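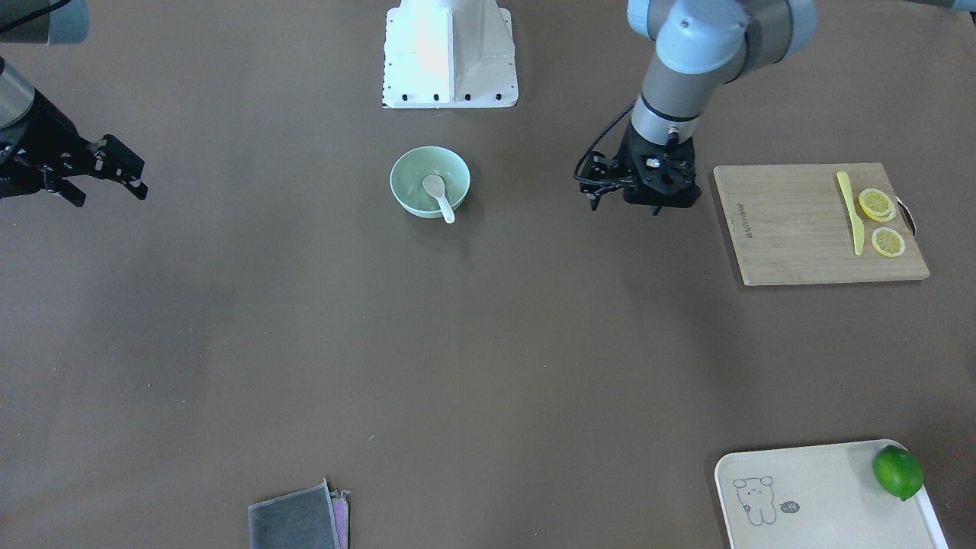 Home > Guides > Bench arms > Planning > Section 2

Section 2: Before you sign the purchase order

Updated February. By the Gikora buyers' desk

Read this section with the quote beside you. It covers a two-arm bench set for light kitchen tasks: moving a spoon and bowl, handling a knife and board, shifting fruit to a tray. The Plesteck and Baptista sets both fall in this class, and both are sold with more confidence than we think they've earned.

2.1 Work out what you are paying for

1. Write down the task in one sentence. "Help in the kitchen" is not a task. "Put the lime on the board" is. If you can't get it down to a sentence, stop here and keep your money.

2. Ask the seller for the full price with both arms, both grippers, the mount, cabling and power supplies. Plesteck's brochure price leaves out the second gripper. We only found out on the invoice.

3. Add $3,000 for the bench, fixings and freight. If your site is regional, get the freight quoted separately and in writing.

4. Add $200 a month for wear parts. Finger tips go first, then cables. Sellers will tell you this figure is too high. Ask them for their own and see how long it takes to arrive.

NOTE: Training days are usually offered "free". Check whether travel is charged.

2.2 Plan the bench

5. Mark out the table with tape before ordering. Both arms need to reach the middle without their links fouling each other. A cutting board, a bowl and a tray use up more of the shared area than you'd guess from a floor plan.

6. Choose a plain, matte top. Glossy benches throw glare back at the cameras, and Geslow support will blame your lighting before they look at anything else.

7. Leave slack in the cable at each wrist, and check that the loop can't catch on a handle or a bowl rim through the full range of movement.

CAUTION: Do not budget for real blades in the first year. A plastic knife is plenty for testing grip and placement. Keep hands off the bench whenever the arms are powered, including when they are holding still.

2.3 Make the seller prove it

8. Supply your own objects for the demo. Include something thin, something round and something with a loop handle. Sliced lemon is a good choice, as overlapping slices are hard to pick up singly and dear to practise on at a trade show.

9. Ask for 13 attempts in a row with no one touching the bench between them. Record all of them yourself. A polished video of one good run tells you nothing about labour savings.

10. Hold back part of the payment until the same test has been repeated at your site. Baptista agreed to this after some grumbling. Plesteck would not.

NOTE: Warranty on the grippers is 6 months on every quote we've seen, whatever the cover on the arms. Read that line first.

Next: Section 3, Power and mounting | Back to contents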